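**Household linen** is a common name for the cloth goods used daily in a home, such as sheets, pillowcases, towels and table covers. The word comes from flax linen, but most of these goods are today made from cotton or from mixed fibers.

## History

In the valley of Trinden, flax was grown on small farms until cotton became cheaper. The weaving mill at Hultholm had 23 looms at its opening and 157 at its largest size. It closed in the year 2000, and its pattern books were moved to the town museum in Koren, where they can be seen from November.

## Sizes and weight

Sizes are different from country to country. A pillowcase of 80 cm in square form is usual in some parts of Europe, while in other parts a longer shape is preferred. The weight of the cloth is given in grams per square meter.

## Care and storage

White cotton supports hot washing, but colored cloth should be washed cooler. Linen is easier to iron when it is still a little damp. Folded pieces are traditionally kept in a closed cupboard, and the fold is changed from time to time so the fibers do not break along one line.
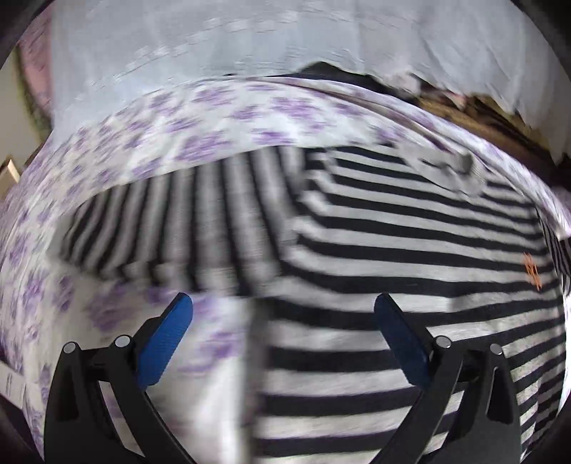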